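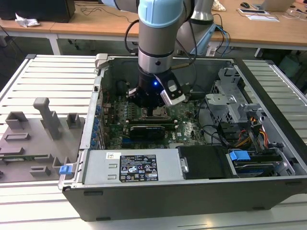
**When should a contact-rich skill hand control back to the planner?** As soon as the wrist force, the tool pose and the wrist view stop agreeing on which step of the task the robot is in. The rest of this section explains how we test for that agreement and what the planner does once it has control again.

## 4. Execution Monitoring and Handover

### 4.1 Step graph

Each task is written as a graph of steps. A node names one skill, such as approach, align, lower, press or release, along with the conditions that must hold when the skill starts and when it ends. An edge names the next step. Edges are of two kinds: a normal edge, taken when the end conditions hold, and a recovery edge, taken when the monitor raises a fault. We write the graph by hand. Wada built the first version for the Skarbridge controller as a plain text file that the planner reads at startup, and we kept that format because it is easy to change between runs without a rebuild.

Free-space motion between steps is planned against a mesh of the workcell. Inside the computer case we do not trust the mesh. Cables move from one run to the next, and a plan that was clear in the model may pass through a wire bundle. The planner therefore stops at a standoff pose above the target and passes control to a skill, which runs its own loop on force and vision until it ends or faults.

### 4.2 Agreement test

The monitor, which we call Hodbridge, takes three inputs. The first is the wrenches estimated at the wrist, low-pass filtered and corrected for the weight of the gripper and fingers. The second is the tool pose from forward kinematics. The third is a step label from a small classifier that sees only the wrist view. Each input gives a score for every node in the graph, and the monitor compares the three best nodes at each tick.

If all three agree with the active node, nothing happens. If one disagrees, the monitor slows the arm and waits for a fixed number of ticks. If the disagreement lasts, or if two inputs disagree at once, the skill is stopped and the arm holds its position under low stiffness. 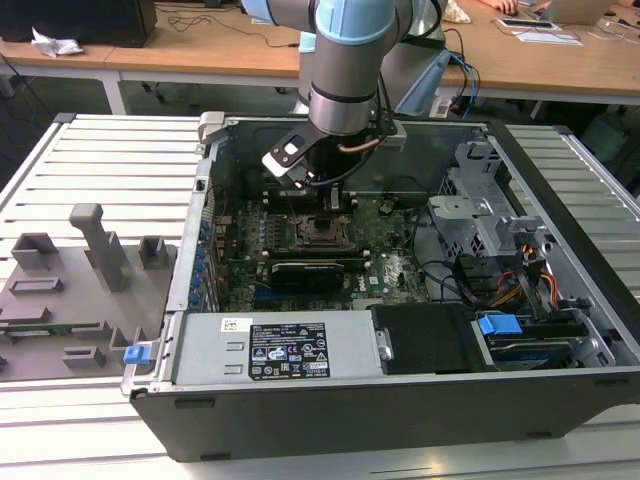 The hold is short in most cases. While the arm is holding, the planner looks up the recovery edge for the active node and checks that the start conditions of the recovery skill are met. For nearly all nodes the recovery is a straight retreat along the tool axis to the standoff pose, followed by a second attempt from the start of the skill. We allow 2 retries per node. After that the run is marked as failed and an operator takes over.

Socket placement gets its own rule. A processor must not slide sideways once it touches the socket, so lateral motion is locked below a set height and the only recovery allowed from there is straight up. Brunton found this rule necessary in early tests, where the general retreat path had a small sideways component left over from the alignment step — well within tolerance for the other parts, but too large for this one.

### 4.3 Step classifier

The classifier was trained on 1178 short clips from the wrist camera, each labeled with one node of the graph. We held out 310 clips for validation. Clips from the same run were never split between the two sets. The network is small enough to run on the control computer next to the planner, and its output is smoothed over a short window before the monitor reads it.
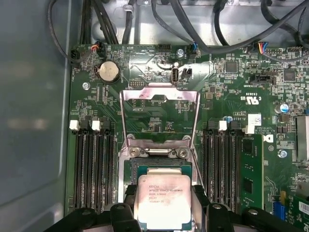 **Figure 4.** Wrist camera view with the processor held between the gripper fingers and the load plate of the socket raised.

In views like the one in Figure 4, the part and its target are both visible, and the labels for align and lower are hard to tell apart from a single frame. We merge the two into one class for the vision input and let the pose score separate them by height. Before this change, most false stops came from the classifier switching between these two nodes while the arm was moving as planned.

### 4.4 Logging

Every tick is written to a log with the three scores, the active node and the monitor state. The log can be replayed through the monitor offline with different thresholds, without the arm. We used 373 logged runs in this way to set the wait time and the height of the lateral lock. The McAlister replay tool reads the same graph file as the planner, so an edit to the graph can be checked against old runs first. Replay cannot show what the arm would have done after a stop that did not happen in the original run, and the thresholds were chosen with that limit in mind.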